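3.2 Collection of drink cans in shared rooms

In the shared rooms of the Dukik building, drink cans are left on the tables and they often end on their sides. A can in this position rolls easily, and what remains inside can reach the wood. We therefore treated the lying can as a separate class of waste, different from the standing can. Figure 2 gives a case with three red cans on a light wooden tabletop, the nearest one a Fanta can with its pull tab and some of the printed nutrition text visible.

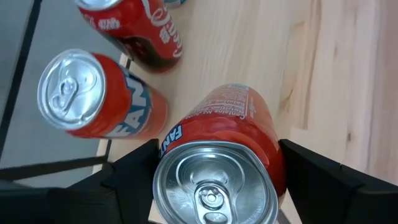
Figure 2. Cans lying on their sides on a tabletop.
Warnosero and Seok, Clevosus Study of Shared Rooms, 24th October

The condition of the can was recorded on a scale with 5 steps, from intact to flat. The can in front in Figure 2 is slightly crumpled where the body meets the lid, and we gave it step 2. Small deformations of this kind were difficult to judge, and two raters did not always agree about them. When they disagreed, a third rater decided.

The full list contains 500 cans. For each can we noted the position, the condition and the kind of table. The direction of the lid was added only in December, so this value is missing for the earlier entries.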